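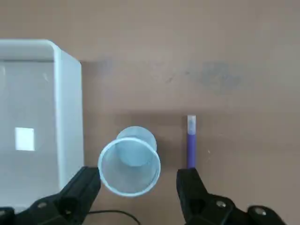 Greifer-AG: Objekte aufnehmen mit Handgelenkkamera, liegender Becher macht Probleme
Forum > Schul- und Hochschulprojekte > Manipulation

jemine_ag
Dienstag, 16. Januar 2018

Hallo zusammen,

unser Kurs baut seit Oktober an einer Aufräumaufgabe für den Wettbewerb: einzelne Objekte vom Tisch greifen und in einen weißen Kunststoffbehälter ablegen. Zweifingergreifer, Kamera am Handgelenk, keine zweite Ansicht. Das Team heißt Jemine, die Software läuft bei uns unter dem Namen Graline (Eigenbau, Python).

Aktueller Objektsatz: durchsichtiger Plastikbecher und lila Stift mit weißer Kappe. Der Stift wird zuverlässig segmentiert. Beim Becher, wenn er auf der Seite liegt, bricht die Maske auseinander. Mal wird nur der Rand der Öffnung gefunden, mal nur der Boden, mal beides als getrennte Objekte. Der Tisch ist hellbraun und matt, der Kontrast zum Becher entsprechend gering.

Trainiert haben wir mit 200 selbst beschrifteten Bildern. Reicht das grundsätzlich, oder liegt der Fehler woanders?

Gruß
Thoa Châu

kantenfilter
200 Bilder sind für zwei Klassen auf festem Untergrund nicht wenig. Wie viele davon zeigen den Becher liegend? Und wie viele in Nahdistanz, also mit den Fingern im Bild?

jemine_ag
Liegend: 23. Nahdistanz habe ich nicht getrennt erfasst, vermutlich die wenigsten.

kantenfilter
Dann ist das die Ursache. Stehend von oben gesehen ist der Becher für das Netz ein Kreis, liegend ein Kegelstumpf mit zwei Ellipsen. Das sind praktisch zwei verschiedene Objekte. Nehmt 300 weitere auf, nur liegend, Drehwinkel gleichmäßig verteilt, Öffnung auch mal zur Kamera hin.

cortes_lab
Widerspruch. Mehr Daten helfen bei transparentem Kunststoff nur begrenzt. Durch die Wand sieht man die Tischplatte, die Information steckt fast ausschließlich in den Kanten und Reflexen, und die wandern mit der Beleuchtung. Ich würde zuerst den Untergrund ändern: dunkle, matte Unterlage, Licht flach von der Seite. Kostet zehn Minuten.
Außerdem Tisch abwischen. Graue Schlieren auf der Platte sind bei kleinen Trainingsmengen ein Klassiker für falsche Treffer.

jemine_ag
Unterlage ist laut Reglement nicht erlaubt, der Tisch wird gestellt. Licht ebenfalls. Wischen geht natürlich. Wir haben tatsächlich Fehldetektionen auf freier Fläche, Konfidenz niedrig, aber vorhanden.

cortes_lab
Das hätte in den ersten Beitrag gehört.

Ngọc Đặng
Ich betreue in Cemiscombe eine ähnliche Gruppe, daher zwei Punkte aus der Praxis.

1. Beschriftet den liegenden Becher als geschlossene Kontur, inklusive der durchsichtigen Wand. Wenn verschiedene Leute beschriftet haben, prüft das nach. Bei uns hatte die Hälfte nur den sichtbaren Rand umfahren, und das Netz hat genau das gelernt.

2. Maskiert die Greiferfinger fest aus. Sie stehen im Kamerabild bei gleicher Öffnungsweite immer an derselben Stelle. Verdeckt ein Finger das Ende vom Stift, verschiebt sich der Schwerpunkt der Maske, und ihr greift zu weit Richtung Kappe.

kantenfilter
Zu 2: feste Maske nur, wenn die Öffnungsweite beim Anfahren konstant bleibt. Sonst pro Öffnungsweite eine eigene – oder aus dem Encoderwert interpolieren. Auf Kabel achten, die unten ins Bild hängen. Die bewegen sich und fallen aus jeder festen Maske heraus.

jemine_ag
Öffnungsweite ist beim Anfahren konstant, das passt also. Kabel haben wir, wird fixiert.
Die Beschriftungen habe ich eben stichprobenartig durchgesehen. Beide Varianten kommen vor, geschlossene Kontur und nur Rand. Wird vereinheitlicht, danach neues Training mit zusätzlichen Aufnahmen.

cortes_lab
Trainiert bitte einmal nur mit den korrigierten Beschriftungen, ohne neue Bilder. Sonst wisst ihr hinterher nicht, was davon geholfen hat.

kantenfilter
Für den Projektbericht richtig, für den Wettbewerb egal. Ich würde die Zeit lieber in Aufnahmen stecken.

Ngọc Đặng
Bei der Datenmenge läuft das Training über Nacht durch. Macht beides und nehmt dasselbe Testset, mit liegendem Becher in ausreichender Zahl.

jemine_ag
Machen wir so. Testset wird vorher festgelegt und nicht mehr angefasst. Ich stelle die Zahlen für beide Läufe hier ein.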